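Night Shift at Home

The gripper came in the mail in November, in a padded case with a return label already printed. Drultance paid by the accepted run. I needed 376 more of them to finish the Zapata contract, and I had 20 nights left.

The rules took up one page. Hold the handle level. Close the fingers slowly. Do the job the way you would do it with your own hand, only slower, so that the machine in Skandelard can learn it. Do not talk during a run.

I used to pack orders at the Prondamberg warehouse, eight hours at a bench with a tape gun. I was fast. For the first week being fast was my problem. The reviewer sent back half of what I uploaded with the same note each time: too quick at the release. I would have the thing down and my fingers open before the machine could tell that one had come before the other.

So I practiced letting go. I sat on the edge of the tub with a bar of soap and opened the fingers a little at a time, until I could feel the weight leave.

By the second week I had run out of places to work. The kitchen counter was used up. They wanted new surfaces, and soft ones most of all, where things tip and sink. I took it into the bedroom and left the bed the way it was - sheet wrinkled, pillow where it had landed.

The list for that night had three jobs. Pick up a clear container. Move it toward the head of the bed. Set it down so it stays standing.

I tried it 20 times. On the last one I held the container over the checks longer than I had to. My wrist ached. I thought about the arm in Skandelard, which had never been in a bedroom, and which would someday reach for something on a bed and slow down at the end, the way I do now.

Then I opened the fingers and uploaded the run.

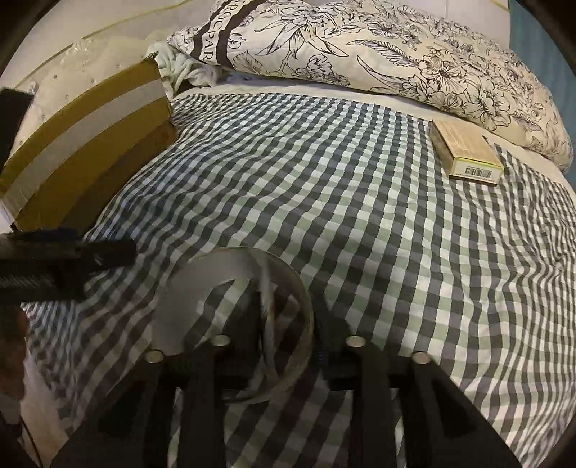 The Reply

It came before breakfast. Accepted, it said, and under that, in the box where the reviewer usually wrote what I had done wrong, there was a new list for the hallway.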